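# Adgate candy shop owner to sell by the piece again

ADGATE, June 2018 – Delis, the corner grocery on Agyeman Street, will go back to selling penny-style candy by the piece this summer after the town changed a rule that had kept small stores from doing it for years.

The town council voted on the change at its last regular meeting. Under the old rule, any store selling food out of open bins had to have a separate hand sink within ten feet of the bins, plus a yearly inspection on top of the regular one. Large supermarkets could manage that. Most of the small stores in the older part of town could not, and they gave up their bins one after another.

The new rule lets a store sell individually wrapped candy and small packets from open shelves or trays without the extra sink. Unwrapped candy, nuts and dried fruit still fall under the old requirements. Stores must post prices at the shelf, keep the goods off the floor and write down the supplier for each kind of candy. The permit costs $53 a year.

Ningsih Latuheru, who owns Delis, had asked for the change in a letter to the council last fall. She said the old rule made sense for loose food but not for candy that leaves the factory already wrapped.

"A child comes in with a dollar and wants to pick," Latuheru said. "If all I have is the big bag for four dollars, the child goes home. The parent is not going to come back for it."

She plans to price most pieces between five and 25 cents. Packets will cost more, depending on size. 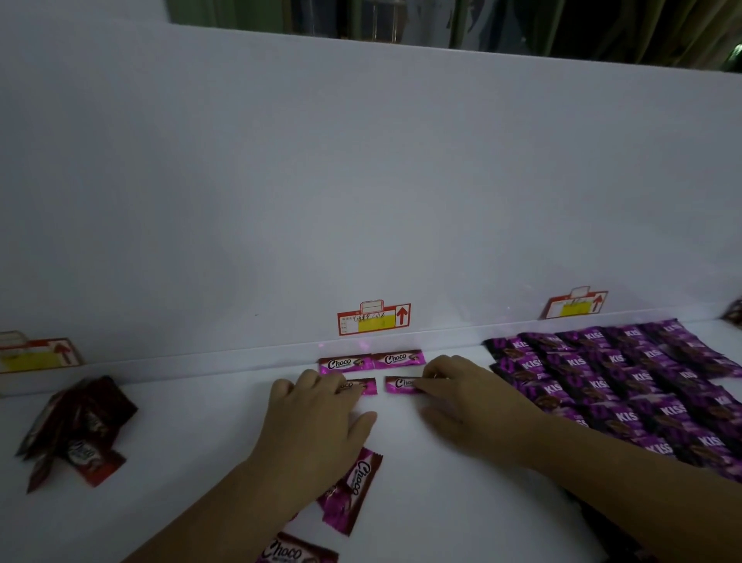

Latuheru said margins on candy are thin and that she does not expect it to bring in much money by itself. Her hope is that families will stop in on the way home from the pool on Bultar Road and pick up milk or bread while they are there. The pool opens for the season later this month.

The council heard from both sides before the vote. Two parents spoke against the change, saying there was already too much sugar within walking distance of the elementary school. One asked for a limit on sales during the hour after school lets out. The council discussed that idea but did not add it.

Kamol Kamolrat, who runs the town's licensing office, said wrapped candy had not been a source of complaints in the time he has worked there. His office reviewed its records before the vote and found that nearly all food complaints from small stores had to do with refrigeration and expired dates.

"We were spending inspection time on the wrong thing," Kamolrat told the council. He said inspectors will still check candy shelves during normal visits and can pull a permit if packets are torn or prices are missing.

A petition in support of the change drew 2383 signatures. It was kept at the counters of several stores and at the barbershop next to the post office. Council staff said signatures from outside town limits were not removed, so the number should not be read as a count of residents.

The town has also set aside $3000 to help small stores pay for shelving, trays and label holders. A single store can get up to $1000 from the fund. The money comes from permit fees collected last year and does not need a separate vote. Stores that have already bought shelving can apply if they kept the receipts.

Permit forms are available at the licensing office on the first floor of town hall. Kamolrat said a complete form should take a week to process. The most common mistake so far has been leaving the supplier list blank. Stores that do not have a supplier yet can turn in the rest of the form and add the list later, but they cannot start selling until it is in.

Owners who rent their space need a signed note from the landlord only if they plan to attach shelving to a wall. Freestanding shelves and countertop trays do not require one.

The council will look at the rule again in a year. Members asked the licensing office to report on how many stores signed up, whether complaints increased and how the grant money was spent.

Latuheru said she is still deciding which kinds to carry. Customers have been asking for sour candy and for a coconut chew the store sold when her parents ran it. She has not found anyone who still makes the chew.

Delis is open from 7 a.m. to 8 p.m. every day except Sunday, when it closes at 2 p.m.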